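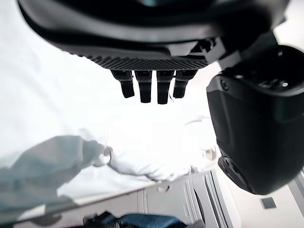 Automation Lab Notes: End Effectors
April 25, 2022

Choosing a hand for the Risden care-room bench

The first round of end effector trials on the two-arm platform is finished. The purpose was narrow: pick a hand that can work on cloth and also hold a wheelchair by its push handles, without a tool change between the two. A tool change on this platform takes 6 minutes when the calibration routine passes on the first attempt, and a care-room task sequence can call for several of them.

Two units went through the full set of tests. The Rocha is a multi-finger hand with an opposing thumb module and a textured palm pad. The Atura is a two-jaw parallel gripper with flat rubber-faced jaws, borrowed from the Bornura project. Both mount on the same wrist plate and take the same connector, but the Rocha needs a second power line for the finger drives.

Fabric handling

Cloth is hard on both units for different reasons. The parallel gripper closes along one line, so it either pinches a fold or misses it. If the approach height is too low by a few millimeters, the jaws press the fabric flat against the surface and there is nothing left to pinch. The multi-finger hand is more tolerant. The fingertips can touch down at slightly different heights, and the fabric gathers under them as they close toward the thumb.

Each unit was given 70 pick attempts, split evenly between a single layer lying flat and a loose pile. On the pile, results were close enough that we would not choose between the units on that basis. On the flat single layer the Rocha was clearly ahead, and most of its failures were picks that brought up a second layer along with the first.

Wrist camera exposure was a larger source of error than expected. White cloth under the room lights saturates the sensor, and the folds the planner needs for choosing a grasp point drop out. Auto exposure makes this worse at close range, when the dark housing takes up much of the view and the camera brightens everything else to compensate. We now lock exposure before the final approach. Locking it lower costs detail on the black fingers, which does not matter much, as finger position comes from the joint encoders.

Wheelchair handles

The handle test is less about dexterity and more about holding power under side load. Pushing a chair straight ahead asks little of either hand. Turning it is the problem. The arms push unevenly, the handles try to rotate inside the grip, and any slack shows up as a delay between the commanded turn and the motion of the chair.
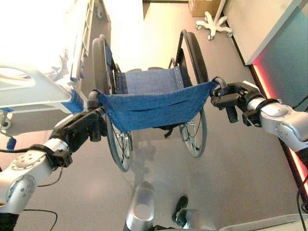
Both grippers closed on the push handles, seen from the head camera.

The test course was a straight run, a right-angle turn, and a stop with a position check at the end. Speed was limited in the controller. We recorded wrist torque on both sides and the rotation of each handle inside the grip.

The Atura holds well until the torque passes a threshold, then slips all at once. The slip is easy to detect and hard to recover from, because the chair has moved by the time the controller reacts. The Rocha gives way gradually. There is more creep at low load, which looks worse on a chart, but the controller has time to slow down and tighten the grip. For a chair that may eventually have a person in it, gradual is the behavior we want.

Adding a friction sleeve to the handles reduced creep by 30 percent on the Rocha and made little difference on the Atura. We do not plan to rely on sleeves. A hand that only works on modified chairs is of limited use to anyone outside this room.

Close-range vision 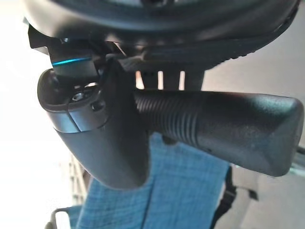 Bench Editor, Robotics Integration Group

The wrist camera is the weak point of the whole arrangement. At handle distance the fingers and housing cover much of the view, and they hide different parts of it as the hand opens and closes. A mask computed for the open hand is wrong for the closed one. We tried a single fixed mask that covers every finger position, and it removed so much of the picture that the handle detector stopped working near contact.

The current approach renders the mask from the joint angles on every cycle. It adds a small delay, acceptable at the speeds used here. The remaining trouble is dark-on-dark: a black finger next to a black strap or tube can be read as one object. Depth data helps on matte surfaces and is less dependable on shiny ones.

For gross alignment we now use the head camera only, and hand over to the wrist camera for the last part of the approach. The handover point is set manually for each task. Making it automatic is on the list.

Controller notes

Both arms ran from one controller for the handle tests, with 2 force loops sharing a clock. Running the arms from separate controllers was tried first and dropped — the timing drift was small, but it appeared as a steady twist on the chair frame during long pushes.

Next steps

The Rocha stays on the platform. The Atura goes back to Bornura with its test logs. A second round is planned for July and will cover grip force on loaded chairs, thinner fabrics, and a wrist camera with a wider lens. Torque logs and the mask code are in the Risden shared folder, under end effectors.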